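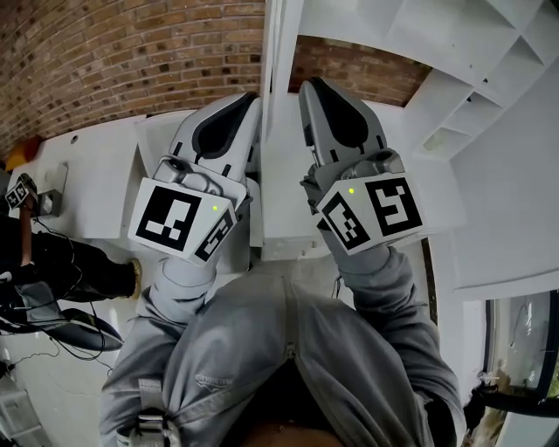

February, late, after eleven at night

I am home from the small cinema in Tanerville and I cannot sleep, so I write. Tonight they showed Canomia, the second film of Delali Appiah, and I want to put it down before I read what other people think and begin to borrow their opinions.

The hall has 612 seats when they open the balcony. It was open. I came with Seo-ah, who had bought the tickets already in the first hour of the sale, and we sat on the left side near the wall, where the sound is a little too strong. Seo-ah says she likes it this way. I kept one finger in my ear during the storm.

The story is simple to tell. A woman comes back to the salt town where her father worked, to sell his house. The buyer does not come. She waits 22 days, and every day has its number on the screen in small white letters. She cleans, she sleeps, she speaks on the telephone with a brother whom we never see. On day nine she begins to hear someone walking on the roof. I will not write here who it is, in case Tiziana reads this notebook again as she did last summer.

Comfort Ayaaba plays the woman. I knew her only from the television series about the ferry company, where she had to shout very much. Here she has maybe one page of dialogue in the first half hour, and I did not look away from her. There is a moment when she tries on her father's shoes and walks to the window in them. Her face does almost nothing. The man in front of me put down his popcorn.

I have some complaints. The music comes too often, and each time it comes it tells me that I should be afraid, when I was afraid already. The brother on the telephone explains the debt two times with nearly the same words. Also the trailer was not fair to this film. It showed the roof and the broken lamp and a scream which is not even in the film, and I think some people tonight expected something faster. A few of them left after day twelve. I was angry at them for a short time, then I remembered that I did the same to Quansah two years ago, and later I saw it complete and loved it.

Afterwards there was a talk with the director of photography, Shahab Parsa. He is a quiet man and he held the microphone too low, so a girl from the cinema had to come and lift his hand. He told us that they had 100 lamps in the budget and used mostly one window. They painted the kitchen four times until the green was right. Somebody asked what the end means and he said that he had asked the same question on the set and did not receive an answer. People laughed, but I believe him.

I wanted to ask about the long shot on the stairs, where the camera seems to lose her and find her again one floor lower. I had the sentence ready in my head, I had even corrected the grammar. Then the lights came on and they needed the hall. I must learn to raise my hand sooner.

We walked to the bus and Seo-ah said the end was a happy one. I said it was the saddest thing I have seen this winter. We discussed it for the whole road and then under the roof of the bus stop, and we let one bus go. She thinks the woman stays in the house because she wants to. I think she has forgotten that she can leave. Now that I am writing it, I am less sure. There was her coat, still on the hook in the last picture, and day 22 has no telephone call.

For tomorrow: write to the film club and propose Canomia together with Prerura, the first film of Appiah, which I have never found with good subtitles. The club has 700 left for this season, and two films from the same distributor could be cheaper. Call Tiziana. Give Seo-ah the money for the ticket, I forgot it again.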